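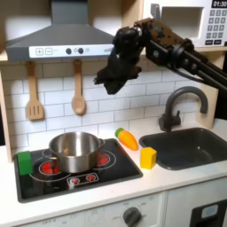
Blog > Música > Conciertos y discos

Llevo desde junio queriendo escribir sobre el disco nuevo de Jillico y siempre se me cruza algo, así que hoy me he preparado un café bien largo y de aquí no me levanto hasta terminar -- aunque me conozco y seguro que me voy por las ramas.

Para quien no los siga: Jillico empezó siendo un dúo de sintetizadores y voz, de los que tocaban en bares pequeñitos con la mitad del público de espaldas. Yo los descubrí por una amiga que me grabó tres canciones y me hizo prometer que las escucharía con auriculares, por la noche y sin mirar el móvil. Le hice caso y me quedé prendada. Luego vino el contrato con Prirero, el sello, y con él los arreglos de cuerda, los coros y, ay, las ediciones especiales (tengo 2 del mismo disco, no me riñáis).

El nuevo se llama Favevholm y dura 43 minutos que a mí se me pasan volando. Lo produce Dimas Gunawan, que ya había trabajado con ellos en el single del invierno, y se le nota la mano en las baterías, mucho más secas que antes. Al principio me costó, lo reconozco. Echaba de menos aquel sonido blandito, como de habitación con moqueta. Pero a la cuarta o quinta escucha llegó «Bilgin», la sexta canción, con ese estribillo que tarda muchísimo en aparecer y que cuando por fin aparece te pilla fregando los platos y tienes que cerrar el grifo. ¡Qué maravilla de canción!

La que menos me gusta es la última. Es bonita, pero se alarga y repite el mismo verso hasta que una ya está pensando en la cena.

Los vi en la presentación, en una sala para alrededor de 2000 personas que estaba casi llena. Tocaron el disco entero y en orden, y después cuatro antiguas. Mi entrada era la 1003 y la tengo guardada en el cajón de siempre, con las demás. Salí afónica y con una camiseta que me queda grande.

Si alguien fue a otra fecha de la gira, que me cuente en los comentarios si también cerraron con «Marea baja», que llevo semanas con la duda. La próxima entrada será sobre vinilos de segunda mano, que tengo una pila por limpiar.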